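Jun 21, 2018
Notebook, glaze bench, Storton workshop

Opened kiln 2 this morning. The Nuttall clay test tiles came out flat, no warping. Glaze N-7 crawled again on the thick edges and pinholed where I double dipped. Same fault as the April batch, so I no longer blame the bisque.

Declan thinks the slurry was too heavy. He may be right. I had left the bucket uncovered over lunch and did not check it before dipping. Remixed with water, sieved at 60 mesh, let it stand 50 minutes and dipped two new tiles. They go in with Beverley's mugs.

Color notes: the pink is close to what we want for the bottle shapes. Slightly pale, with a soft edge at the shoulder. Leave the iron alone for now and change only the thickness.
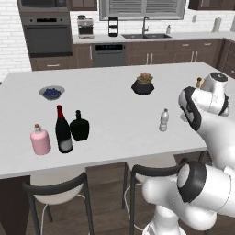
Pale pink bottle with cork stopper, front left.

Bradley asked if the liner glaze is fit for oil and vinegar. I don't know yet. Cut lemon goes on a tile overnight, then compare it with a clean one in daylight. If there is any dulling we go back to the old liner.

Cone packs: the middle cone in the bottom shelf pack was touching the shelf, the top one barely bent. Bottom of the kiln is running hotter. Move the Lokoren shelves up one post and put a pack at each level next time.
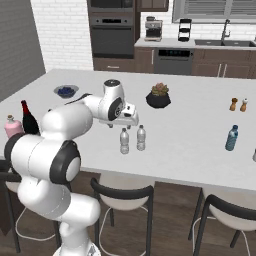
Rogelio Cabanatuan

Still to do: label the new bucket, order silica, scrape and rewash the bottom shelf where the crawled glaze ran. Malcolm has the grinding stone. Do not fire N-7 on the good shelves until the two new tiles are out.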